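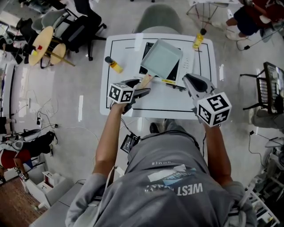
Figure 1. Standing work at a white rectangular table with rounded corners; the upper body leans toward the work surface.

2. Tables, Sites, and Contact Records

2.1 Scope

This section describes the tables studied, the two sites in which they were used, and the way in which contacts between the body and the table were recorded. A contact is any touch between a person's hip, thigh, or lower abdomen and the edge or corner of a table while the person is standing or walking. Contacts made with the hands or forearms are left out, as most of them are part of the work itself. Contacts with chairs, carts, and door frames were written down by some of the recorders but are not used in the analysis.

Table height and reach distance have received far more attention in workplace studies than the outline of the top. The outline matters most for standing work. A seated person meets the table along one side and stays there, while a standing person shifts along the front edge, steps around the ends, and often leans in to reach the middle of the surface (Figure 1). Each of these movements brings a different part of the outline close to the body.

2.2 Sites

The first site, Ratwood, is a shared workroom used for sorting, light assembly, and packing. The second, Hikau, is a teaching workshop with longer sessions and less walking between tables. Both rooms have level floors and even overhead light. Ratwood has one main aisle that runs the length of the room, with tables set at right angles to it, so that a person moving from one task to the next passes a row of corners. At Hikau the tables stand in pairs and the walking paths are shorter and less regular.

People at both sites wore their own clothes and shoes. No dress rule was set for the study. Loose shirts and straps can catch on a sharp corner without the wearer feeling it, and such events were recorded under a separate code. They are reported in Section 4 and do not enter the contact totals.

2.3 Tables

All tables in the study were supplied by Trarkel and were set to a height of 914 mm, measured from the floor to the top of the work surface. The height was held fixed so that the edge would meet the body in the same region for most adults, and so that any difference between tables could be linked to the outline of the top. The fixed height is a limit of the study. Shorter users met the edge at the waist or just below it, and taller users met it at the upper thigh.

Two corner types were used. The square type had a plain right-angle corner with the top edge lightly broken by sanding. The rounded type had a corner radius of 50 mm in plan, with the same treatment of the top edge. Length, width, thickness, leg position, and surface finish were the same for both types. The legs were set back from the outline so that the feet could come under the top – an arrangement that lets the user stand closer and leads to more contact with the front edge than a table with legs at its corners.

Before the first session each top was wiped down and checked for chips. One square-corner top at Hikau was replaced after delivery damage. Its replacement came from the same production run.

2.4 Recording

Contacts were recorded on the Amini form, a one-page sheet with an outline of the table and an outline of the standing body. The recorder marks the place of contact on both outlines and adds a code for the activity: standing, shifting, leaning, turning, or passing. A further box is marked if the person looked down, rubbed the area, or stopped work. No attempt was made to measure force.

A total of 200 sessions were recorded, divided evenly between the two corner types. Sessions had the same planned length, and any session ended early by a fire drill or a shortage of materials was dropped and run again. Farhad Vahidi trained the recorders at Ratwood and Babak Moradi those at Hikau. The two groups then exchanged a set of practice sheets and discussed the entries on which they differed. Most of these concerned the line between shifting and turning. The rule adopted was that a turn requires at least one foot to change direction, and sheets completed before the rule was written were recoded from the recorders' notes.

Recorders stood at the end of the aisle and did not speak to the people at work. Even so, the presence of a recorder may have made some people walk with more care, and the passing contacts in particular may be undercounted. The effect should be similar for both corner types, which were visited in mixed order.

2.5 Treatment of leaning

Leaning needed a rule of its own. A person who leans in to reach the middle of a table may rest against the front edge for a long time, and it is not clear whether this is one contact or many. We treated a lean as a single contact from the time the body met the edge until it left. A new contact was recorded only if the person stood upright in between. Under this rule long leans and short leans have equal weight, and the totals say nothing about pressure over time.

Leaning near a corner raises a further problem. With a square corner the body meets either the front edge or the side, and the recorder can usually tell which. With a rounded corner the point of contact can slide from one to the other as the person reaches. These cases were given to the corner zone, defined on the form as the part of the outline within one hand's width of the point where the two sides would meet. The same zone was used for both types.

The analysis in Section 3 treats leaning and passing contacts separately. Shifting and standing contacts were few in the corner zone and are combined there.

Share this article
Shares: 14 | Comments: 3

This site uses cookies to remember your reading settings. By continuing to browse, you accept our use of cookies.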